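Setting Up a Jewelry Stand and Ring Bowl on a Pale Wood Table

I love a little stand with a post and a bowl. Mine lives on the table by the bedroom window, and it has completely ended the nightly hunt for my earrings! If you've picked one up and it's still sitting in its box, set aside a quiet hour after lunch in August like I did and give it a proper home.
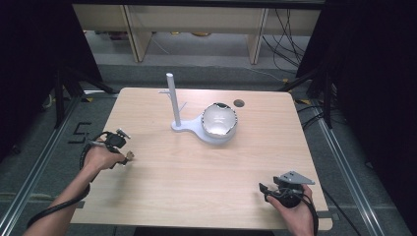

Page last changed: August, by Frida Thygesen

The white stand has a tall peg, a thin arm off to one side and a slender branch on the other, and the base curves around to a round pad where the shiny bowl sits. You can copy this with any stand of the same sort.

What you need
A stand with a base plate
A small bowl (an old one is lovely, and a few dark marks on the rim only add to it)
A soft dry cloth
A damp cloth

Step 1. Clear the table completely. Yes, completely, even the pile of mail!

Step 2. Wipe with the damp cloth, going along the grain, then follow with the dry one. Do the edges too. My friend Mitsuko Oda also runs a cotton swab around the inside of any cable hole, and she's right, so much dust collects in there.

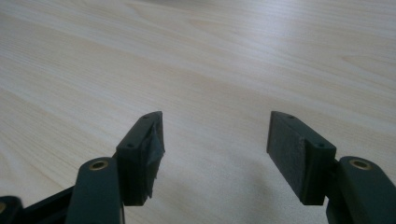

Bare tabletop, with the wood grain running on the diagonal.

Step 3. Look at the surface from a low angle with the light on it. Smears show up wonderfully on pale wood. Go over them again with the dry cloth.

Step 4. Put the stand down near the middle first, then slide your chair in and reach for the peg. Too far? Bring it closer. I moved mine four times before I was happy.

Step 5. Set the bowl on its pad and polish the inside last, so your fingerprints don't end up all over the shine.

Step 6. Now the fun part! Long necklaces go on the arm, bracelets on the branch, rings and studs in the bowl. Hang the heaviest chain first and give the peg a gentle nudge. If it wobbles, move that chain closer to the post.

Once a month I tip out the bowl and find at least one earring back I'd given up on.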